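Home
Tips
Kitchen
Small repairs

How I seal the gap between backsplash and counter

The old caulk in our kitchen at Ulby was yellow and came off in pieces. I cut it with a plastic scraper, held low, and cleaned the line with alcohol.

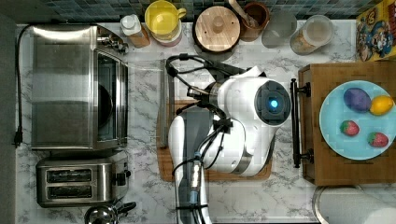
Caulk color is the difficult choice. Pure white looks too strong beside stone with pattern. For a counter in white and gray marble pattern, like this one under the cutting board, I would take light gray. My neighbor Teodora Milošević used clear, and she is also content.

Put tape on both sides of the gap and cut the nozzle small. Pull the gun slowly, in one movement.
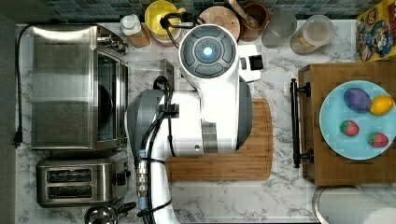 Smooth it with a wet finger and remove the tape immediately, before the skin forms. One tube was enough for me, with about 50 ml left. I did not use the sink until the next evening.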